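FOR IMMEDIATE RELEASE

Serby Linen Library Opens a Second Branch in Plirska, With Free Borrowing Starting in April

SERBY, January 23, 2022 - The Serby Linen Library, which lends tablecloths, napkins, bedding and towels the way other libraries lend books, will open a second branch in Plirska this April. The new branch will share the ground floor of the old Witkowska dye works with a shoe repair shop and a bakery, and we could not be happier about the neighbors.

The library lent out 1,571 items last year. Wedding parties took a good share of them, but the most requested single thing was a plain set of guest bedding, usually for a weekend, usually with very little notice. Borrowers in Plirska have been making the trip to Serby for a long time, often by bus with a suitcase, and 176 of them signed the letter asking for a branch of their own.

When it opens, the Plirska branch will have 3,000 items on its shelves. Many come from the closing sale of the Jiresum hotel, whose white damask napkins are heavy, beautifully hemmed and very good at surviving red wine. The rest were donated by households in both towns. Every piece is washed, pressed and given a small sewn-in number before it goes out for the first time.

Borrowing works the same way in both places. A card is free for anyone who lives in the area. Loans run for 11 days, which leaves room for a party, a lazy morning after it and a trip back to the desk. Please do not wash anything before returning it - the library does all its own laundry, and a stain treated at home with the wrong product is much harder to get out than one left alone.
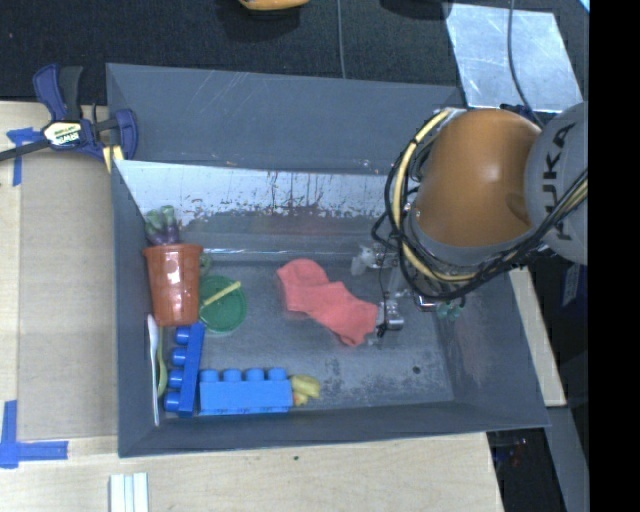 For Petronella Le Roux, the free laundry was what settled the matter. She borrowed eight tablecloths for her parents' anniversary lunch, spilled gravy on two of them, and said she "would have bought paper ones and felt bad about it" if she had been expected to hand everything back clean and ironed.

The Plirska branch also brings something the Serby building never had space for, a mending room. It will have long tables, good lamps, four sewing machines and a wall of donated thread sorted by color. Anyone with a card can bring in their own sheets or dish towels and fix them there. Yuzuki Ueda will teach darning and patching to beginners, and Siyabonga Engelbrecht will run an evening class on turning worn sheets into pillowcases, aprons and produce bags.

"People bring back a tablecloth and tell us who sat at it," said Shireen Moodley, director of the Serby Linen Library. "I love that part of the job, and now we get to do it in two towns!"

Donations for the new branch are still welcome at the Serby desk. Cotton and linen are most useful, king-size fitted sheets above all. Small holes are fine. Pillows, duvets and curtains cannot be accepted.

Press contact: Ulises Betancur, Serby Linen Library. Visits to the Plirska branch before opening can be arranged on request.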